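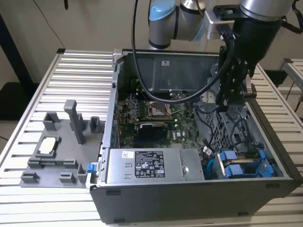 Chapter 6
Setting Up and Looking After a Disassembly Cell

A disassembly cell takes apart products that were never meant to be taken apart by a machine. The training cell used throughout this chapter, at the Pongsiri workshop in Jarwood, strips desktop computers. It has one collaborative arm, a two-finger gripper, a slatted aluminium table and a fixture tray for small parts. Mayuree Prasertsri wrote the first set-up sheet for it, and most of the steps below follow her order of work.

By the end of the chapter you should be able to set the tray and the tower in their places, check the gripper linkage, route the arm cable and fill in the service log.

6.1 Before the arm moves

Lay the tower on its side with the open face upwards. Push it against the stops and try to rock it by hand. A case that shifts by even a small amount will put every taught point out. Place the tray to the left of the tower and leave it there for the whole job.

Next, follow the arm cable along its full length. It needs enough slack for the wrist to turn, but a long loop can catch on a drive cage or a raised socket lever. Move the arm slowly through its range and watch the loop, not the fingers.

6.2 The gripper at close quarters

Most faults in this cell start at the gripper. The work is done in narrow gaps between the board and the drive cage, where data cables and power leads cross each other.
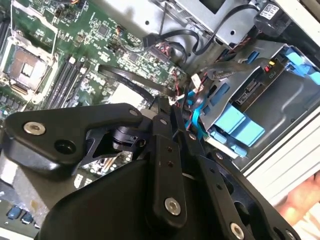

Thin leads are easily pinched between a finger and the cage wall. Approach from above, stop short, and only then close the fingers. Anyone guiding the job by hand should agree a stop word with the operator first – the Kotar course notes ask for this in writing.

The bolts on the links work loose with use. Check them every 400 cycles and mark each head with a paint line after tightening. Daranee Srithong's log for the cell shows 1619 cycles between November and the entry of 31 August 2024, with one finger link replaced.

Section 6.3 deals with removing and refitting that link.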